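Sodberg Press
Home > Books and Paper > Film and Stars > Box Sets

Mathew Pictures: The Fan Magazine Years
Boxed reprint set, two volumes with portrait cards

Edited by Tharun Menon
Design and restoration by Dinesh Annamalai
Published by Sodberg Press, Nurnville
Availability: in stock
Page updated 8 April 2024

Overview

Mathew Pictures put out its own fan magazine for as long as the studio had stars under contract. It was called Stilier, after the street where the studio kept its front office, and it was sold at theater counters and by mail. Readers bought it for the portraits, the set visits and the letters page. Most copies were cut up for scrapbooks, and complete issues are hard to find now.

This set reprints the best of the magazine in two hardcover volumes with a total of 574 pages. Volume One covers the black and white years and the studio's first singing stars. Volume Two takes in the color covers, the wedding specials and the last issues before the studio closed. A folder of 28 loose portrait cards comes in the same slipcase.

The articles are printed as they first appeared, including the original ads for hair oil, sewing machines and radio sets. Misspelled names have been left alone in the reprinted pages and corrected in the index.

What is in the set

Volume One, hardcover, sewn binding
Volume Two, hardcover, sewn binding
Folder of portrait cards, printed on one side
Index to actors, singers, directors and song titles (at the back of Volume Two)
Cloth-covered slipcase

About the text

Tharun Menon worked from the studio's office copies and from three private collections. Where an issue survived in more than one copy, the cleaner pages were used. A short note at the start of each year says which films the studio released, who had joined and who had left. The notes are kept brief and do not retell the plots.

The letters page is reprinted in full for every issue included. Fans wrote to ask for home addresses, to complain about endings and to argue over which of two actresses had been better in the same part. The editor of the time answered under a pen name and was often short with people. One exchange about a mustache runs through most of a year.

Gossip items are included where they ran. Some of them were planted by the studio and a few were wrong. Menon marks the ones that were later taken back by the magazine, with the date of the correction in the margin.

Some readers will want to know about the memorial issues. Two are reprinted, both from cover to cover, with the tributes from co-stars and the photographs from the family albums that were lent to the magazine at the time.
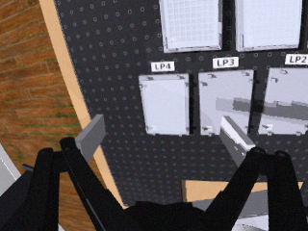 Black perforated board with a light wooden edge strip, and plank floor to the left. Computer rendering.

About the printing

Dinesh Annamalai scanned the pages and cleaned up stains, tape marks and pen scribbles where they covered type or faces. Paper tone has been kept, so the pages are cream and not bright white. The original magazine was printed slightly out of register for several years, and in those issues the red edges around lips and saris are part of the original. They were not corrected.

Photo spreads that ran across the fold are printed with a little extra room at the center, so that less of the picture is lost in the binding. The books open nearly flat once they have been used a few times. They are heavy, and Volume Two is the heavier one.

The portrait cards are taken from pull-out pages in the magazine. They are printed on thick uncoated stock with blank backs. Printed signatures on the cards are facsimiles. No item in the set is hand signed.

Details

Format: two hardcover volumes and card folder in slipcase
Pages: 574 in total
Cards: 28
Language: English, with song titles also given as they were printed
Illustrations: black and white and color throughout
Printed and bound in: Nurnville
Suitable for: general readers, collectors, libraries

Volumes are not sold separately. The portrait cards can be bought on their own while the overrun lasts. Look under Cards and Prints.

Care and storage

Keep the set upright on a shelf, out of direct sun. The slipcase cloth will fade on the window side if it is left in bright light. To take a volume out, tip the case forward and let the book slide into your hand. Pulling at the top of the spine will tear the cloth in time.

If you plan to frame a card, use a mat so that the face of the card does not touch the glass. The cards fit a standard postcard frame without trimming.

Ordering and delivery

Orders are packed at our Nurnville warehouse and sent in a double carton. Delivery charges are shown at checkout once you enter an address. We do not ship this set to post office boxes on account of its weight.

Libraries and schools can order on account. Please include a purchase order number and the name of the person who will receive the set.

If a set arrives with a crushed corner or a missing card, write to us with your order number and we will replace the part that is damaged. Keep the carton until you have looked everything over. Unused sets may be returned for a refund as long as the card folder is still sealed.

The warehouse closes for stocktaking in August. Orders placed during the closure go out when it reopens, in the order they came in.

Questions from buyers

Does the set include every issue of Stilier?
No. It includes complete issues and selected pages from others. A full list of issues, showing what was used from each, is printed before the index.

Are the films themselves included?
No. This is a print set only. There is no disc and no download code.

Is there anything on the playback singers?
Yes. The magazine ran a singers' column in its later years, and all of the columns are in Volume Two. Earlier items about singers are scattered through Volume One and can be found through the index.

Can I use a page in an article or a talk?
Write to the rights desk at Sodberg Press and tell us the page number and where it will appear. Some portraits belong to the photographers' families, and we will pass your request on to them.

Will there be a third volume?
None is planned. The pages left out are mostly theater listings and repeat ads.

Related items

Stilier portrait cards, folder only
Mathew Pictures song booklets, facsimile pack
Stilier cover poster, wedding special
Archival sleeves for film magazines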